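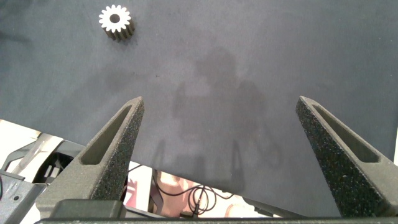 Informe de la pinza número dos

Me contrataron en Platwood para comparar pinzas, y durante los primeros meses comparé sobre todo las máquinas de café de cada planta. Luego llegó la caja de Dromari con los dedos impresos, y detrás la caja de Cirnton con los suyos, y alguien de arriba decidió que yo ya estaba maduro para tener una opinión.

La opinión debía caber en una hoja. La hoja tenía 19 casillas. En la primera ponía «pieza», y ahí escribí «engranaje», con la letra buena que uno guarda para el principio de los formularios. En la segunda ponía «actitud general del sistema». Pregunté qué significaba y me contestaron que la hoja la había traducido Witkowska, la consultora, de un idioma que en Witkowska tampoco hablaban del todo.

Puse «reservada».

El protocolo era sencillo. El brazo baja, los dedos se cierran, el engranaje sube, el engranaje vuelve al fieltro y yo hago una raya en el cuaderno. En agosto, con los dedos de Cirnton, llegué a 1.609 rayas. Eran unos dedos lisos, elegantes, muy de catálogo, que cogían el engranaje como se coge una aceituna en una boda: con seguridad al principio y mirando después al suelo. El informe decía «resbala». Me lo devolvieron con una nota en el margen: «Matizar». Escribí «resbala con criterio» y lo aprobaron esa misma tarde.

Los de Dromari eran otra cosa. Tenían un tacto áspero, de lija barata, y un hueco alargado en cada dedo que, según el folleto, aligeraba la pieza y, según mi jefe, aligeraba la factura del plástico. A mí me cayeron bien enseguida. Eran feos con honradez. Cuando se abrían del todo parecían a punto de pedir la palabra.

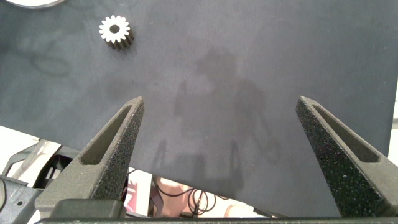

Foto: cámara de muñeca, banco de pruebas de Platwood

El problema de tener una cámara en la muñeca del brazo es que acabas viendo el mundo como lo ve el brazo. Hay dos dedos y, más allá, todo lo que no está entre los dos dedos, que es casi todo. Empecé a notarlo en casa. Miraba el salero y calculaba la aproximación. En la cena de mi cuñado tardé tanto en decidir por qué lado atacar una croqueta que me preguntaron si estaba bien de la vista.

En el laboratorio, mientras tanto, la sombra del brazo caía sobre el fieltro y el programa se lo tomaba como algo personal. A veces elegía el engranaje. A veces elegía la sombra, y entonces bajaba con enorme delicadeza a recoger un trozo de oscuridad, lo levantaba y lo depositaba en su sitio. Marcaba «éxito». Revisé la casilla correspondiente y no exigía que la pieza existiera.

Llamé a Witkowska. Me atendió una voz muy amable que me explicó que el éxito era una categoría del controlador, y que el engranaje pertenecía al entorno. Le pregunté a quién pertenecía yo. Se oyó pasar una página.

—Usted es la iluminación —dijo.

Tenía su lógica: moví la lámpara y la tasa de sombras recogidas bajó. También bajó la tasa de éxitos, claro, y a las diez de la mañana siguiente tenía a dos personas de ventas en la puerta pidiéndome que devolviera la lámpara a su posición comercial.

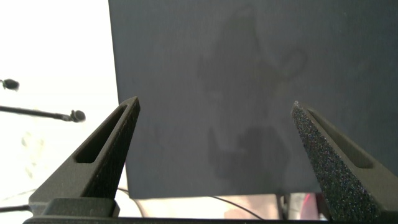 La devolví a medias. En un formulario de 19 casillas, a medias es una postura valiente. Repetí la serie entera con los dedos de Dromari, esta vez apuntando en una columna los engranajes y en otra las sombras, y al final del cuaderno las sombras ganaban por 10. Pasé la noche pensando cómo matizar eso.

Lo entregué en enero de 2026, un lunes. «Los dedos de Cirnton resbalan con criterio», decía. «Los de Dromari sujetan con firmeza cualquier cosa que se les ponga delante, incluida su ausencia». En «actitud general del sistema» taché «reservada» y puse «optimista».

Compraron los dos modelos. A mí me subieron de planta, donde la máquina de café tiene un brazo pequeño que acerca el vaso. Todas las mañanas baja, se cierra, sube y enciende una lucecita verde. Después miro si hay vaso.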